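Betancur Shared Workshop — Equipment Support Log
Ticket subject: Right gripper stops short of commanded position when handling the insulated bag
Equipment: Bisis two-arm build, member project
Opened by: Darlene Beaulieu
Status: Monitoring
Priority: Normal

Summary of the report

The member reports that the right gripper halts before it reaches the commanded closing width when it takes hold of the shopping bag used in the table-clearing routine. The left gripper, running the same Honusano driver and the same Stateo control build, completes its movements. The fault was first noted in March, after the right wrist module was removed for cleaning and refitted. It occurs more often late in the evening, when the arms have been powered for several hours.

Entry 1

The member was asked to leave the table layout as it stood and to repeat the routine with logging turned on. The controller recorded a "position not reached" code on 5 of 20 attempts. No fault code was recorded for the left arm during the same run.

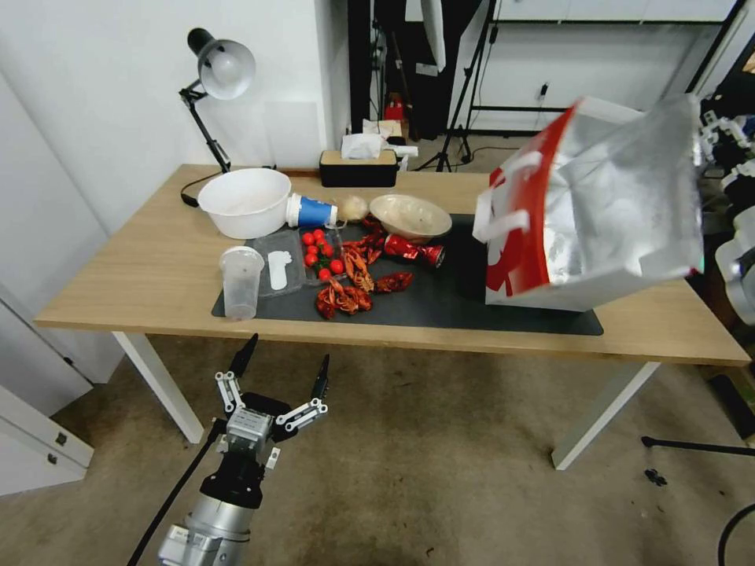
The log files were received in full and have been attached to this ticket. Motor current on the right gripper rises sharply near the end of travel and remains high until the software limit ends the movement. This pattern is consistent with either mechanical resistance in the linkage or an incorrect zero point. It does not suggest a communication fault, and replacement of the data cable is not recommended at this stage.

Entry 2

The member carried out the following checks with motor power off:

Right gripper linkage moved by hand through its full range. Slight stiffness near the closed end.
Wrist module screws checked. Two found under-tightened and corrected.
Cable routing checked at the elbow and wrist. No pinching found.
Zero offset read from the controller. Value differs from the one saved before the cleaning — the difference is 21 counts.

The saved offset was not reloaded after the wrist module was refitted. The driver therefore treats the fingers as more open than they are and continues to drive against the stop.

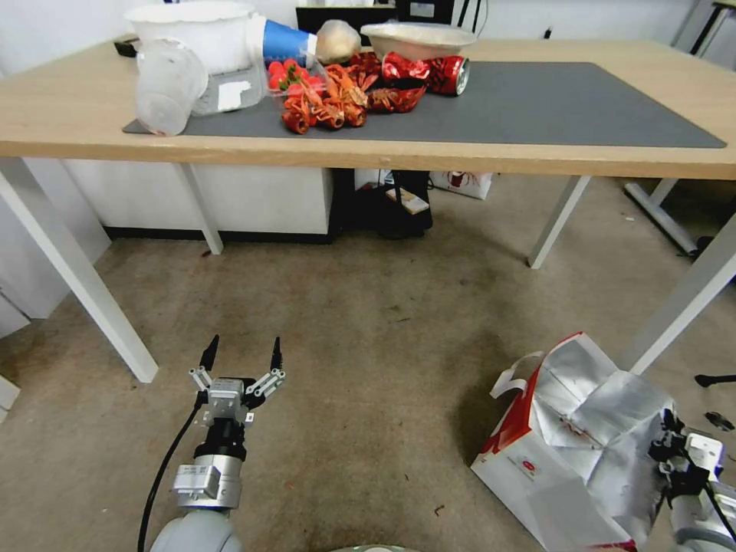 Can the offset be corrected without taking the wrist module off again?
The offset may be re-entered from the calibration page, provided the fingers are first closed by hand against the alignment block and motor power remains off until the new value has been saved.

Entry 3

The member re-entered the zero offset, restarted the controller and lowered the closing current limit on the right gripper to 400 mA. The routine was repeated with the bag and table items in use. The error code did not return during this run. The member notes a faint clicking from the right linkage at low speed, which was present before the cleaning and is being tracked under a separate ticket.
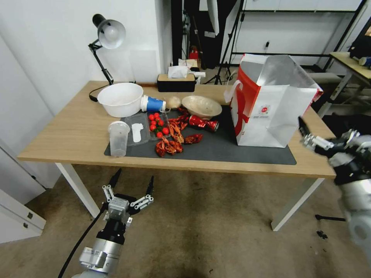 Attachment 3: Table layout and both grippers, shopping bag at right.

Action items

Member to save a copy of the current calibration file to the shared workshop drive.
Member to run the routine for one full evening session and report any further "position not reached" codes.
Support to add a reminder about zero offsets to the wrist module cleaning sheet.

This ticket will remain open until the evening session has been reported. Replies should be added to this thread so that the record stays in one place.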